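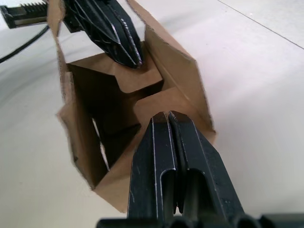
Print | E-mail

Water losses down after Nendik meters its mains

November 21, 2022

The town of Nendik used to find leaks when water came up through the pavement. Dilek Karakaya, who took over the distribution network two years ago, wanted the figures first.

"We knew what left the reservoir and what we billed," she says. "The difference was one number for the whole town. You can't dig up a number."

Her department divided the network into zones of 600 connections, each fed through one metered inlet. Flow is logged every 60 seconds and reviewed for the hours before dawn, when legitimate demand is lowest.

Berkay Ağca, who reads the logs, says the valves took longer than the meters. "The drawings had them closed. Several were open, and one on the Mustton road had been paved over. Until a zone is tight, the night flow means nothing."

Most of the losses were traced to service connections on the older 100 mm cast iron pipe. Pressure in those zones has been lowered at night, and the worst section is to be relined in December.

Karakaya has not set a target for next year. "I want a full winter of readings," she says. "Frost moves the joints."

Print | E-mail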